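Lineage records and conflicting retreat dates: how are people handling them?
Board: Religious History and Biography > Sources and Cataloging

n_mollel
I am compiling a register of teachers connected with the hermitages above Catacutan, and I have a problem with retreat lengths. The printed abbots' list gives the founder a single closed retreat of nine years. The verse biography gives two retreats, of three years and six years, with a gap in which he travels to receive a transmission from his uncle. The totals agree. The sequence of his teachers does not, and that is what I have to enter.

My register has 458 persons so far and 353 of them have at least one dated or datable event. I would like a rule I can apply to all of them instead of deciding case by case.
Nafula Mollel

wekesa.sang
Take the verse biography. The abbots' list is an administrative document. It was drawn up to show unbroken tenure and it rounds everything toward that purpose. If a man was away for a season his name stays on the seat.

Anjana E
I would not go that fast. Verse biographies have their own rounding. Three years and six years are both conventional numbers, and "he went to his uncle" is the standard way to attach a subject to a family line. I have seen the same couplet, with the names changed, in two lives from different valleys.

Questions for Nafula:
Is the uncle attested anywhere outside the biography?
Is the date of composition known, or only the date of the printing blocks?
Does the abbots' list name a regent for the gap?

n_mollel
The uncle appears in a list of received teachings, as a transmitter, with no family relation stated. The colophon gives the scribe and the patron but no year. There is no regent in the list. There is an entry for a "reader" who is otherwise unknown, and it falls in the right place.

wekesa.sang
Then the reader is your regent. I don't see what else he would be doing in a list of abbots.

Anjana E
He could be a later insertion. Check whether the name is in the same hand and whether the spacing is regular. A reader can also be someone who gave the reading transmission of a text during a founder's retreat, with no authority over the house at all. Until you have a second source he should be entered under the title given and nothing more.

alcides_m
Coming at this from the database side. I look after the records for the Vendik collection of saints' lives, 846 of them, mostly eastern Mediterranean, and we had the same argument over monks who spend forty years on a pillar in one text and thirty-seven in another. We stopped trying to choose. Each claim gets its own row, and the person record holds no dates at all. Layout below.
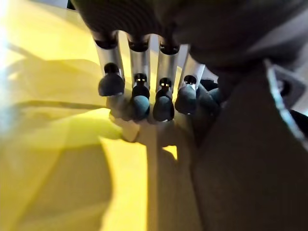 Fields per claim

1. Person ID
2. Event type (ordination, retreat begun, retreat ended, teaching received, seat taken, death)
3. Value exactly as the source has it, untranslated
4. Normalized value, which may be left blank
5. Source and folio
6. Who entered it

Field 4 is where people do damage. If the source says "in his youth," leave it blank.

n_mollel
How do you produce a timeline from that? My readers want one line per teacher.

alcides_m
A separate table of judgments. Each judgment points at one or more claims and carries a signature and a sentence of reasoning. The printed timeline is built from judgments only. If Wekesa and Anjana disagree, there are two judgments and the editor picks one for print.

wekesa.sang
This is a lot of machinery for a disagreement over one retreat. A footnote would do it. We printed the Biranico necrology with footnotes and I have had no complaints.

Anjana E
I have a complaint. Footnote 12 gives the death of the second prior as certain on the strength of an obituary roll that was recopied after the fire.

wekesa.sang
The recopying is mentioned in the introduction.

Anjana E
It is. It is not mentioned in the footnote, and the footnote is what gets cited.

s_rashidi (moderator)
Please take the necrology to its own thread. There is an open one from August.

On the original question, I side with Alcides on structure and with Anjana on the reader. One addition: record the genre of every source. With 353 dated persons you can then test whether verse lives favor threes and sixes compared with lists and letters. If they do, you have a basis for weighting, and you can state it in the preface.
Subira Rashidi

n_mollel
Genre is easy, I already have it for most. I will split the retreat into separate claims, enter the reader as "reader," and leave the uncle as transmitter with the kinship claim cited to the biography alone. Alcides, does the person ID carry any meaning, or is it just a number?

alcides_m
Just a number. Ours used to encode the century and we had to reissue a third of them.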